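Drarkivis Household Robotics Program
Open Day and Demonstration Sessions – Call for Participants

Who we are looking for
Drarkivis invites adult members of the public to take part in the November open day at its Mundden site. Participants will attend a demonstration of household handling tasks and will then complete a supervised practice session using a hand-held gripper. No technical background is required. Persons who make beds, fold laundry or put rooms in order as part of their daily work are especially encouraged to apply.

A total of 34 places are available. Applicants who are not selected will be placed on a waiting list and may be contacted at short notice.

Program for the day
9:00 a.m. Registration and safety briefing, main entrance
9:30 a.m. Welcome and introduction by Anoma Begum
10:15 a.m. Demonstration of bedding and linen tasks
11:30 a.m. Practice session, first group
1:00 p.m. Lunch (provided)
2:00 p.m. Practice session, second group
3:30 p.m. Tour of the Vekix test apartment
4:15 p.m. Discussion and close

Group assignments will be sent with the letter of confirmation. Requests to change groups must be made in writing.

What participants will do
Each participant will work through a short list of tasks under the direction of a session leader. Tasks include picking up a folded blanket by one edge, laying it across a made bed, straightening a sheet and returning the blanket to its folded state. Each task is repeated several times at the participant's own pace. Recordings made during the practice session will be kept for research use in accordance with the consent form, which must be signed before the session begins.

Participants remain on their feet for much of the session and should expect to bend and reach over a bed. A chair is available on request. Please wear closed shoes and remove rings and bracelets before handling the equipment.

Eligibility
Applicants must be 18 years of age or older, able to follow spoken instructions in English, and free of any hand or wrist injury at the time of the visit. Left-handed applicants are welcome. Employees of Olteanu and their immediate families may attend the demonstration and the tour but may not take part in the practice sessions.

Compensation
Participants who complete the full program will receive a payment of $355. Travel within the county is reimbursed on presentation of receipts. Payment is made by check after the open day.

The bedding station
The practice bed is made up with a turquoise fitted sheet and a folded rust-red blanket. The gripper has two fingers with blue textured pads, and participants guide it by hand over the bedding.
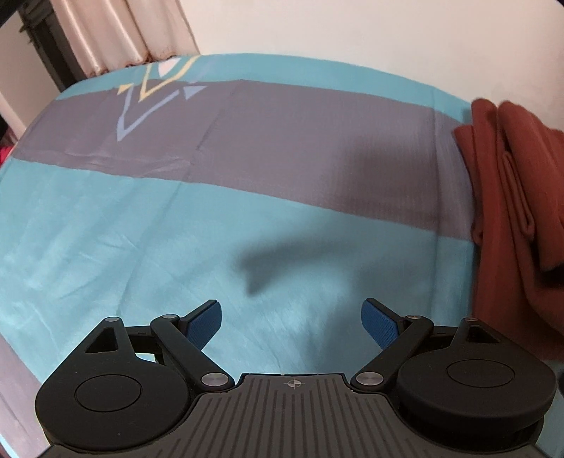 Luminița Ursu writes that the blanket took her more attempts than she had expected, and that she would advise new participants to approach the fold slowly and close the fingers only when both pads are level with the cloth. She adds that the morning group suited her better – the afternoon felt long after lunch.

How to apply
Application forms may be collected from the Mundden reception desk or requested by mail from the program office. Completed forms should be addressed to Luminița Ardeleanu and should state any access needs. Questions about the consent form may be directed to Radu Avram.

Incomplete forms will be returned to the applicant. All applicants will receive a written reply.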